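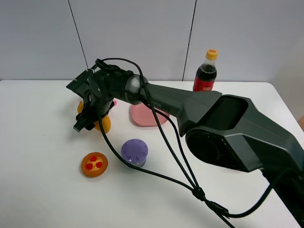 Der Arbeitsplatz von der Seite, mit Pizza, rosa Teller und Cola.

Am Anfang hatte ich mir das viel romantischer vorgestellt. Man nimmt einen Roboterarm, zeigt ihm ein paar Mal, wie man Spielzeugessen auf einen Teller legt, lässt über Nacht die Grafikkarte glühen und morgens deckt das Ding den Tisch. Tja. Jetzt habe ich 402 Demonstrationen auf der Platte, einen steifen Nacken und sehr starke Meinungen über Plastikpizza.

Aber der Reihe nach. Wer hier schon länger mitliest, weiß, dass ich seit dem Sommer mit Danica Kovačević an unserem kleinen Projekt Flillby bastle. Die Idee: ein Modell, das kurze Anweisungen wie »leg die Pizza auf den Teller« versteht und dann auch macht. Danica kümmert sich um das Training, ich kümmere mich um die Daten. Das klang bei der Aufgabenverteilung nach einem fairen Deal (ich habe damals sogar gedacht, ich hätte den leichteren Teil erwischt!).

Eine Demonstration läuft bei uns so ab: Ich lege die Sachen hin, starte die Aufnahme, steuere den Arm von Hand durch die Aufgabe, stoppe, tippe den Satz dazu ein und schaue mir das Ganze noch mal im Schnelldurchlauf an. Wenn alles glattgeht, dauert eine Runde gut eine Minute. Es geht nicht immer alles glatt. Die Pizza ist flach und rund, und wenn die Finger nur ein kleines bisschen zu hoch zupacken, flutscht sie weg wie ein nasses Stück Seife. Zu tief, und der Greifer drückt auf die Tischplatte und der Arm geht beleidigt in den Sicherheitsstopp. Dann heißt es aufstehen, quittieren, zurück in die Grundstellung, Pizza wieder hinlegen.

Das violette Teil dagegen, das irgendwie aussieht wie ein Keks auf einem Sockel, ist ein Traum. Steht von allein, lässt sich von jeder Seite packen, fällt nie um. Wir nennen es intern nur noch »den Keks«, was dazu geführt hat, dass in den Beschriftungen jetzt fröhlich Keks, Törtchen, lila Ding und einmal »Deckel??« durcheinanderstehen. Danica fand das erst schlimm und dann gut. Ein Modell, das nur ein einziges Wort für einen Gegenstand kennt, hilft ja keinem weiter, sobald jemand anders davor sitzt. Das mit den Fragezeichen musste ich trotzdem rausnehmen.

Was ich völlig unterschätzt habe: wie faul man beim Hinlegen wird. In der ersten Woche war ich noch voller Ehrgeiz und habe jedes Mal alles wild verteilt. Irgendwann lag die Pizza dann immer vorne links, der Teller immer hinten unter dem Arm, und ich hab es nicht mal gemerkt. Danica hat mir eine Grafik mit allen Startpositionen geschickt, kommentarlos, und da war ein einziger dicker Fleck drauf. Autsch. Das Modell aus dieser Phase hat übrigens wunderbar gegriffen, solange die Pizza genau da lag. Eine Handbreit daneben, und es hat mit voller Überzeugung ins Leere gefasst — den leeren Greifer dann aber ganz vorsichtig über dem Teller geöffnet. Ich habe Tränen gelacht, und danach habe ich 30 Aufnahmen aussortiert und mir ein Skript geschrieben, das mir die Positionen vorgibt. Jetzt sagt mir der Rechner, wo die Pizza hinkommt, und ich gehorche.

Überhaupt, das Aussortieren! Dazu gibt es bei uns richtig Streit. Ich würde am liebsten alles wegwerfen, was nicht elegant aussieht. Zögern, Nachfassen, Umwege, weg damit. Danica will genau die Umwege behalten, solange am Ende alles auf dem Teller liegt, damit das Modell lernt, wie man aus einer blöden Lage wieder rauskommt. Wir haben uns jetzt so geeinigt: Nachfassen bleibt drin, minutenlanges Rumstehen mitten in der Luft (weil ich nachdenke oder am Tee nippe) wird rausgeschnitten. Es hat nämlich tatsächlich das Rumstehen gelernt. Der Arm fuhr los, blieb über dem Tisch stehen und überlegte. Sah sehr weise aus, brachte aber nichts.

Dann die Kabel. Bei unserem Aufbau laufen sie außen am Arm entlang und in einem langen Bogen über den Tisch bis zu einem kleinen Clip. Am Anfang hat mich das wahnsinnig gemacht, ich wollte alles sauber in einen Schlauch packen. Amr Tahiri, der mir bei der Mechanik hilft, hat mir das ausgeredet: Das Handgelenk braucht den Spielraum, sonst zieht es irgendwann am Stecker. Also bleibt der Bogen, und ich muss eben aufpassen, dass ich den Keks nicht auf die falsche Seite vom Kabel stelle. Einmal habe ich ihn beim Zurückfahren mit dem Kabel quer über den Tisch geschleift. Die Aufnahme hätte ich gern behalten, rein privat.

Nach mehreren Wochen habe ich eine Routine gefunden, die halbwegs erträglich ist. Ich mache Blöcke zu je 12 Aufnahmen, dann stehe ich auf und laufe einmal durch die Wohnung. Pro Block eine Anweisung, aber andere Positionen und ein anderes Drumherum. Mehr als fünf Blöcke am Tag schaffe ich nicht, danach werden meine Bewegungen schlampig und man sieht es den Daten an. Die Beschriftungen tippe ich sofort, nie abends gesammelt, denn abends weiß ich beim besten Willen nicht mehr, ob ich in der dritten Runde »neben« oder »auf« den Teller wollte.

Und wie gut ist es jetzt? Beim letzten Test lag die Pizza in 11 von 12 Versuchen auf dem Teller, mit Positionen, die im Training so nicht vorkamen. Beim zwölften hat der Arm sich den Keks geschnappt. Der landete dann auch sehr ordentlich auf dem Teller, das muss man ihm lassen. Danica vermutet, dass wir zu wenige Aufnahmen haben, in denen beides dicht nebeneinander liegt, und ich fürchte, sie hat recht. Das heißt für mich im November: eng gestellte Tische, viele Blöcke, viel Tee.

Wenn jemand von euch auch Demonstrationen sammelt, schreibt mir gern in die Kommentare, wie ihr das mit dem Nachfassen haltet. Ich sage es dann Danica weiter (falls ihr auf meiner Seite seid).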